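Section 4. Rules for Tabletop Work With the Vustix Arms

Prepared by Iman Ashour for the users of the Mavunska bench. Please read sections 1 to 3 first. The person who signs the start sheet is called "the operator" in this section. The second person, if there is one, is called "the helper".

4.1 Before you switch on the arms

1. Check that the emergency stop is within reach of your free hand. Press it once, make sure the status line shows STOP, then release it by turning.
2. Read the start sheet of the last operator. If there is an open remark on it, do not start until the remark is signed.
3. Wipe the tabletop with a dry cloth. Small crumbs are not dangerous, but they can lift the edge of a sheet of paper and they confuse the contact check.
4. Place only the items which are named in your task. For paper tasks this means the drawn sheet, the cards and the tool. Cups, keys and phones stay off the table.
5. Start the controller and wait for the ready tone. If the screen shows code 206, the arms are not in the parking position. Go to 4.4.

Note: A curled sheet is allowed. Do not tape it down unless the task file tells you so. Tape changes how the paper moves, and the result can not be compared with the other runs.

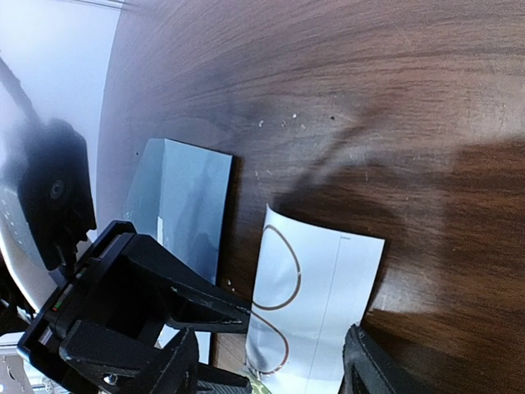

When a gripper works near thin material, the approach speed must be set to LOW. The setting is in the Votham menu, under Motion, and it must be set for each arm separately. Many operators set it for the left arm and forget the right one. The controller does not give a warning in this case.

CAUTION: Do not hold a sheet in place with your fingers while an arm is enabled, even if the arm is standing still. An enabled arm can receive a command at any time.

4.2 Working with the grippers closed or half closed

6. Bring the fingers to the material from the side. If you come straight from above, the tip can press through the paper and scratch the wood.
7. Stop when the force value on the screen reaches the limit in your task file. If there is no limit in the file, use 4 as the value and write this on the start sheet.
8. Do not drag a sheet over the edge of the table. Lift it first, or end the run and move it by hand with the arms disabled.

4.3 Two arms in the same space

This is the part where most of our damage happened, so I ask you to read it slowly.

9. Decide before the run which arm gives and which arm takes. Write it on the start sheet as "L to R" or "R to L".
10. The giving arm goes to the meeting point first and stops completely. Only then the taking arm may come closer.
11. Keep a thin tool, for example a rod or a pen, in the middle of the gap between the two fingers before you close them. If it lies against one finger, the gripper will push it sideways and can bend it.
12. Close the taking gripper. Wait two seconds. Open the giving gripper. Never open and close in the same moment.

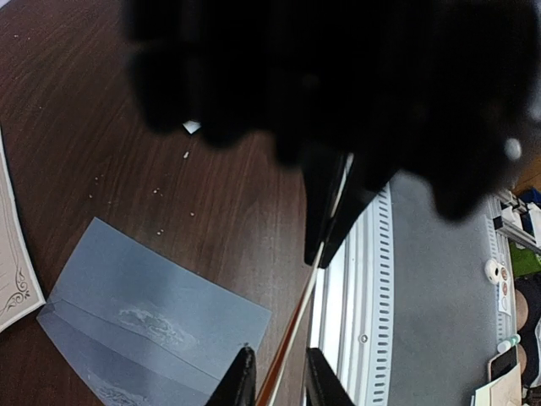
The area beside the table belongs to the work zone also. The limit of the zone is the reach of the arm with the longest tool, and not the edge of the wood. Things that are stored on the floor must be kept outside of this limit, and nobody should kneel there to pick something up during a run.

Note: If a tool falls, let it fall. Do not try to catch it -- disable both arms first, then pick it up. A fallen tool is written on the start sheet also when it has no damage.

4.4 Faults

Code 206: Arm not parked. Disable the arm, support it from below with your hand, and guide it slowly to the parking position. Enable again.

Code 281: The two arms are closer than the permitted distance. Do not confirm this message from habit. Look at the arms from the side first, and move back the arm which moved last.

Code 2143: Lost signal from a gripper. Press the emergency stop, and check the plug at the wrist. If the code comes back after the restart, call El Sherbiny service and leave the bench switched off.

4.5 After the run

13. Open both grippers and take out all material.
14. Park the arms, first the right and then the left.
15. Switch off the controller, and wait until the fan stops before you pull any cable.
16. Fill in the start sheet, with your name in block letters, and put it in the folder for the current month.

The next planned review of this section is in February. Until then, please send corrections to me in writing, with the step number.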